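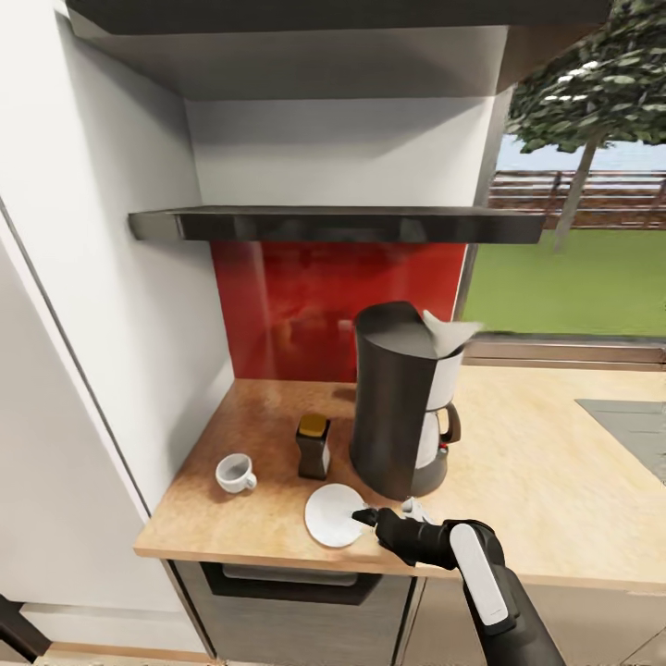 By T. Rugemalira

Lasden council has adopted revised electrical rules for secondary suites, changing how kitchen circuits must be laid out in basement and laneway units. The rules apply to permit applications received after 3/31/21. Applications already lodged will be assessed under the previous version.

The main change concerns counter outlets. Each suite kitchen must now have at least 2 separate circuits serving the counter, neither of which may supply lighting or a fixed appliance. Under the old rules a single circuit was accepted where the counter was short, and many older suites were wired that way. Coffee makers, kettles and toasters draw most of their load through a heating element, and running a pair of them on one circuit is a common cause of tripped breakers.

Outlets near a sink must have ground fault protection, either at the outlet or at the panel. Refrigerators must be on a dedicated circuit. Outlets set into the counter surface itself are permitted only if the fitting is rated for that use.

A staff report tabled in January lists 2822 registered suites in the municipality. Inspectors reviewed a sample of 70 and found that 54 would not meet the new counter circuit rule. Existing suites do not have to be rewired unless the kitchen is being renovated under permit, or the unit's service panel is replaced. Cosmetic work such as painting, new cupboard doors or a replacement backsplash does not trigger the requirement.

The permit fee is unchanged. Applicants must now submit a one-page load calculation with the floor plan, signed by a licensed electrical contractor. Rough-in inspection must be booked before wall coverings go on. Work covered before inspection may have to be opened up at the owner's expense.

The neighbouring municipality of Trulov is considering similar wording but has not set a date for a vote. Copies of the Lasden rules and the load calculation form are available at the permit counter and on the council website.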